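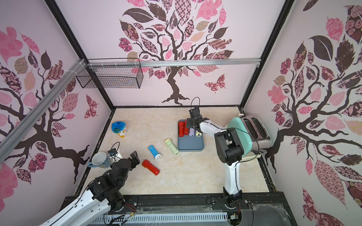 Prurkis cell, both arms on the flashlight tray task, December.

Hi Danai,

Quick one from the software side, and mostly good news this time. The planner rewrite is in and both arms are running off it. The old version treated each arm as if it owned the whole floor, then bolted a collision check on at the end, so you'd get a lovely path that was thrown out half the time. Now the two arms share one timeline, and whichever has the shorter move waits its turn. It looks a bit polite, but I'll take polite!

We ran 300 tray-loading attempts on the new build and 103 of them needed a replan partway through. That's higher than I'd like. Most came from the right arm hovering over the tray while the left one was trying to line up its next pick. I've added a retreat pose for the right arm and the early runs look calmer, though I haven't done enough of them to give you a number yet.

Perception has been the slog. Wiron (our grasp detector, for anyone you forward this to) is happy with a red flashlight in the open, much less happy with two red ones side by side in the tray. It keeps merging them into one fat object and going for the gap in the middle. Bina relabelled 58 of the worst frames and we're retraining on those now. Clear lenses are still a headache too – the depth drops out and the grasp point drifts towards the wrong end. We leave a mug, a jar and a toaster in the cell as clutter, and the mug on its side gets picked up as a grasp candidate more often than it should.

Tooling: Pan can now replay a failed run with the planner's view and the wrist camera lined up on the same clock. It used to take me most of a morning to work out who was at fault. The colours are awful and I'll fix them at some point.

Spending is on track. I do have 2 asks:

A second licence for the labelling tool, so Bina and I can stop swapping logins.

Your okay to push the handover demo back until the retrained model is in. I'd sooner show you the side-by-side case working than talk around it.

Next up is the retraining, then the same 300 attempts again with the retreat pose switched on. I'll send the logs through as they finish – shout if you'd like them in a different format.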